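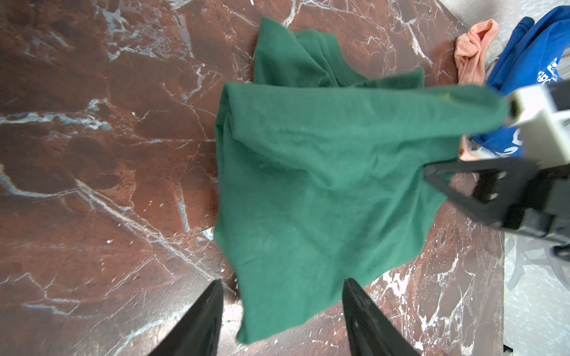 Randi Sundqvist

Laundry room check, Plotley House, August

Smoke alarm: pass. Very loud. Ulla Lie on the top floor agrees.
Dryer lint filters: fail. Both were full enough to stuff a cushion.

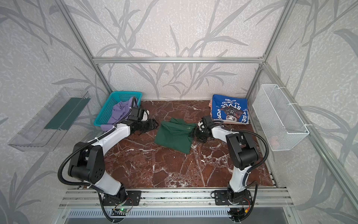
Cleaned while I stood there, so pass on the second go. Fire door: still propped open with a tin of paint. Tin removed, again.
Extinguisher: in date, hidden behind the ironing board.

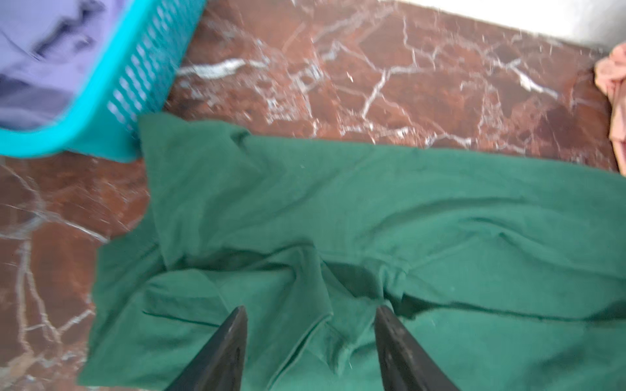 Dark green cloth, creased.

Wash notice: says 40 degrees. Widely treated as a rumour.
Floor drain: slow. Reported to Granström, job 685.
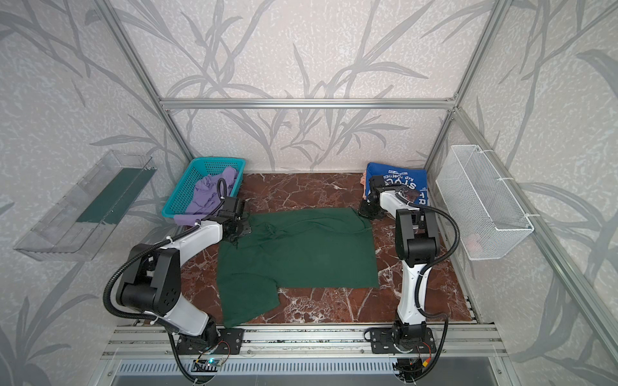
They have promised to ring before noon and didn't say which noon. Socket covers: 2 cracked, taped off. Next check: Idun Lunde, who has the keys.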